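Wenolis memorial book kit, the large one

Ordered this for my uncle's service in September. Obed Amegashie, if anybody from the old Tergate plant is reading. Needed a guest book, an obituary page that didn't look like a phone bill, and somewhere for pictures. Had 9 days. So, quick review, typing this between phone calls.

What comes in it: binder, 20 lined sheets for signing, 10 photo sleeves, a template card with a web address for the obituary layout, 2 pens. Pens are junk. Bring your own.

The template is the best part. You fill in born, died, survived by, and it keeps the names from running off the page, even with our family (a lot of cousins, a lot of hyphens). It did put the grandchildren ahead of his brothers and I couldnt find how to move them. Ended up typing the whole paragraph in one box. Worked fine. Printed on plain paper at the library, looked good.

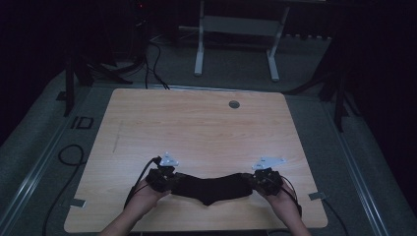

Binder cover is where I'd take off a star. Padded, nice enough to hold, but it shows every fingerprint. Lay it out on a pale wood table if you can, pale grain like that suits it a lot better than the dark folding thing the funeral home had. And a black cloth under the book looks right for a service but crumples the minute you pick it up, so iron it and then leave it alone. The rings are stiff. My aunt could not open them, had to do it for her.

Sleeves are good. Hold a regular print front and back, no sticking so far. Clippings slide around, use a dab of tape.

Shipping was okay, came in time with a day or so to spare. Box dented, book fine. Customer service answered my email about the brothers thing after the funeral, so no help their.

Looked at the Eichhorn one too. Prettier, fewer pages, and you write the obituary by hand. Not with my handwritting. Drelham has a cheaper one but it's glued so you can't add sheets, and people kept mailing us letters for weeks.

Four stars. Would buy again, hope I don't have to for a long while. Extra lined sheets are sold separate, get a pack up front.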